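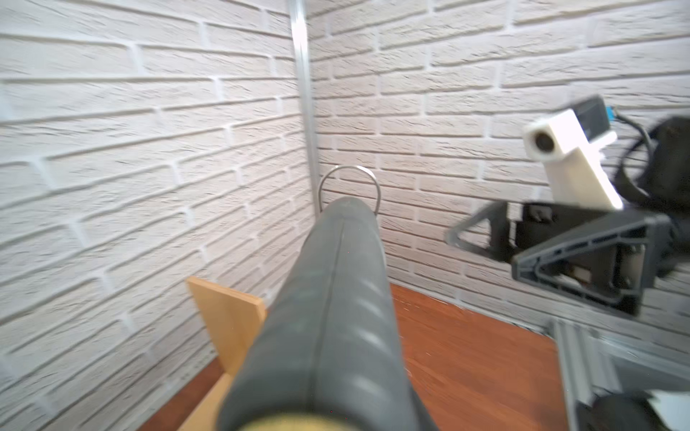

Radar mount, second round of vibration checks

March 26, 2019
Posted by the bench crew, Clumdale workshop

Picked up where we left off with the Skoryk mount for the short-range air defense radar. The December run ended with a crack in the lower bracket. The new bracket came in thicker at the root and with a larger fillet. Weight went up a little. Zakeleo has accepted that in writing, copy is in the binder.

Setup is the same as last time: mount bolted to the shaker plate, dummy antenna on top, accelerometers on the base, the elbow and the antenna face. Torqued everything to the sheet before starting and marked the bolt heads with paint. The cable to the elbow sensor is getting stiff near the connector. Replace it before the next series.

First sweep went from 5 to 2000 Hz at low level, just to find the resonances. The main one has moved up compared with the old bracket, as the model said it would. There is a smaller peak next to it that the model does not show. My guess is the dummy antenna rocking on its shims – we used the old shims again and two of them are worn. Swapped them and repeated the sweep. The small peak dropped but did not go away.

Then the road transport profile, 16 minutes per axis. Vertical and fore-aft finished without trouble. On the side-to-side axis the controller tripped out partway through on an over-limit at the antenna face. Checked the bolts, none had turned against the paint marks. Restarted at the same level and it ran to the end.

Dye check on the lower bracket afterward: no indications. Upper bracket has a scratch near the cable clamp, old one, already noted on the receiving sheet.

Open items:

- Find out whether the trip was real or the bad cable. Plot both side runs on top of each other.
- Order shims, pack of 10.
- Ask Zuvuvano if the elevation lock was engaged in their own tests. Their report does not say, and it changes the stiffness a lot.
- Gunfire shock profile is still waiting on the fixture. The drawing went back for a wrong hole pattern.

Left the mount on the plate with the power off and the tag on. Do not move it until the side axis data has been looked at – if we need to rerun, I want the same bolt-up.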